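**Tea caddy (kitchen storage)**

A tea caddy, in current household use, is an open or lidded holder for sachets, packets and small tins kept on the worktop. Divided caddies separate the sachets by type and hold them on edge. Small models take 60 sachets, larger ones up to 200.

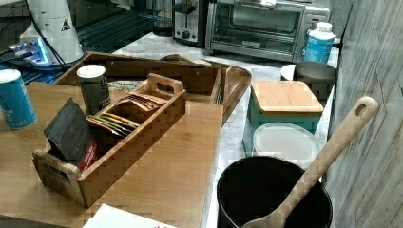

*Divided wooden caddy with cut-out handles, holding sachets and a dark grey packet.*

Countertop organisers serve a similar purpose but add a drawer and a flat top shelf. The Warnov pattern has a shelf 163 mm deep — enough for small bottles and cans.
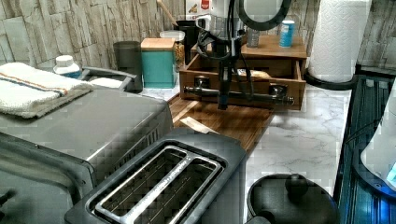 **Should tea be stored beside a toaster?**
It is better kept a short distance away, as heat and steam shorten the life of the leaf.

Wood is the usual material for caddies and trays. Untreated surfaces are wiped with a damp cloth and dried at once; oil is applied every 3 months.
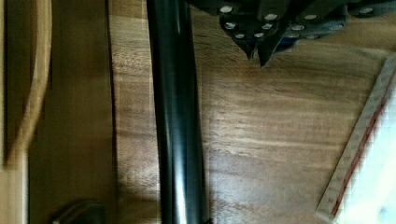

*Wooden tabletop, with the grain visible.*

Trays are used to carry the cups or to group loose items on the counter. The Istden type is shallow, with a raised rim.

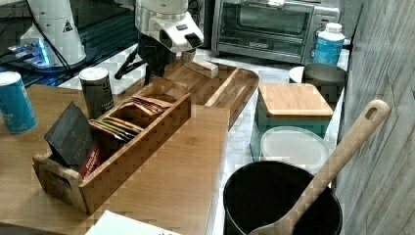 Loose tea and dry foods are kept in closed canisters. Square canisters stand closer together than round ones and waste less shelf space, though their corners are harder to clean. Lids should fit closely — a loose lid lets in damp.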